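Grekard Two-Arm Bench Kit
Shop / Kits and benches / Two-arm

Sold as: full kit, arms not included
Designed by: Bethel Wako and Bereket Tekleab, Dronddale Shared Workshop
Stock: made in small batches, next one in November

We love this thing. It started as a pair of arms screwed to an old door in the corner of the workshop, and after a lot of evenings (and a fair bit of swearing at cable chain) it's now a proper kit you can put together in your own garage.

The Grekard gives two small arms a solid, level place to work side by side, with room between them for whatever you want to have a go at. Sorting screws, folding tea towels, doing the dishes... we've tried plenty and we're still finding new ones!

What you get
- Bench top in matte off-white, predrilled
- 2 arm mounts, left and right
- Bracket for a fixed camera, goes at the side or overhead
- Cable tray and 23 clips
- Bag of bolts, plus spares of the little ones that roll under the fridge
- Printed build guide with Bereket's drawings

What you'll need
Two arms with grippers, a power board, a set of hex keys and a free weekend. A second person is a big help when you're lifting the top onto its legs. Max load on each mount is 300 newtons.

Colour choices
The legs come in grey or Altunden blue. The top comes in one colour only. We tried a glossy one and the glare drove our camera mad.

Dish rack practice
Plates are our favourite first project. They're all the same shape, you've probably got some in the cupboard, and a wire rack makes you get your angles right. Use matte ones if you can, and start slow. Bethel's settings file for the plate job is on the downloads page and you're welcome to pull it apart.
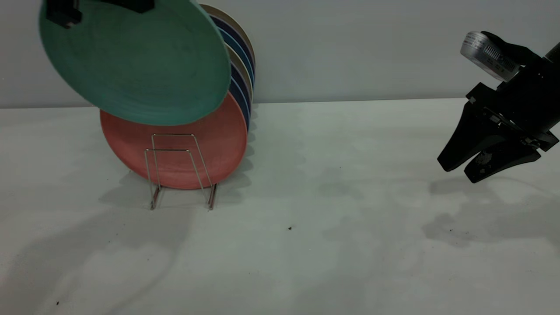
Plate job on the bench: green plate in the grip, red one in the rack, second gripper open on the right.

Spare parts
Mounts, clips and camera brackets are sold separately. Order the mount as part no. 1928. Woldegiorgis legs from the older bench fit this one too, with the same bolts.

Pick-up from Dronddale is free, and you can have a play with ours while you're there.

Page updated 31 December 2019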